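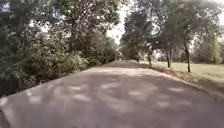
I have now walked the Lisance path end to end often enough to write up the surface properly. My pacing gives 2,583 steps from the Isside gate to the turnaround and the same back, give or take my attention span.

The pavement is asphalt, wide enough for a stroller and a bike to pass, with shrubs down one side and open lawn with trees down the other. There is no curb on the shrub side. The asphalt meets the soil directly, so the verge creeps inward every June and gets trimmed after that. Hanane Ouali, who runs here before work, keeps to the lawn side for this reason.
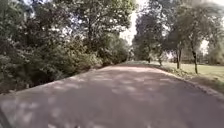
Shade is the other variable. Under the canopy the light breaks up into patches, and small changes in the surface are hard to read at any speed. I slow down on a bike. On foot it makes no difference, apart from sunglasses, which I take off. The lawn side gets more direct light by late morning – good for drying out after rain, less good in a heat wave.

Abdelkrim Abdelaziz lent me his measuring wheel for one stretch. It read 593 feet between two benches I had put down as 500, so my earlier post on bench spacing is wrong and I will correct it.

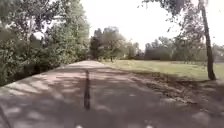

Is the path usable after heavy rain?

Give it 20 minutes. The paved part drains toward the grass, and the shrub side stays muddy at the edge until the next day.

Next up is the Enska loop, which is gravel and has 4 gates.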